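Ticket: Second-dose reminders not going out
Opened: 20 February 2019
Product: Sketeda scheduling, clinic edition
Site: Cultidside
Priority: High
Status: Closed

Reported problem

Patients who had their first hepatitis B shot at our clinic are not getting the text reminder for the second one. The front desk noticed when people started calling to ask when to come back. Flu shot reminders are going out as normal. We have 1,530 patients on a multi-dose schedule and can't tell from the dashboard how many are affected.

Support reply

Please open Settings, then Schedules, and check that the hepatitis B series is marked Active. Also send us the export from the Reminder Log page. The log shows the last 2,000 entries, so run it before tonight's flu batch pushes the older ones out.

Site reply

Series is marked Active. Log attached. We see 11 entries with the status "held - no interval" and nothing at all for the other patients who were due. We restarted the reminder service and logged out all users. No change. 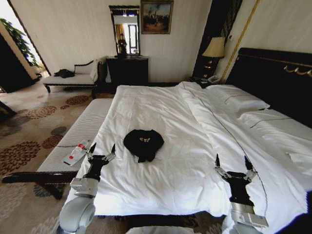
Support reply

The held entries point to the interval field. When the Dindidero import ran, it brought over the vaccine names and lot numbers but left the gap between doses blank for any series added by hand. With a blank gap the system has no due date, so it either holds the reminder or never creates one. Flu is a single dose and doesn't use that field.

To fix:

1. Open the series and enter the interval your clinic uses.
2. Save, then click Rebuild Due Dates.
3. Wait for the green bar before closing the page.
4. Release the held entries from the Reminder Log.

Site reply

Did all 4 steps. The rebuild stopped partway the first time with a timeout error, then finished on the second try. Held entries are released. One patient record, with the name Lục, still shows a blank due date.

Support reply

That record was saved with a character the old import could not read. Retype the last name, save, and run the rebuild for that patient only.

Site reply

Due date now shows. Test reminder received on the desk phone. We will call the overdue patients ourselves. OK to close.

Follow-up

Import fix is planned for the May release. Until then, check the interval field by hand after adding any new series.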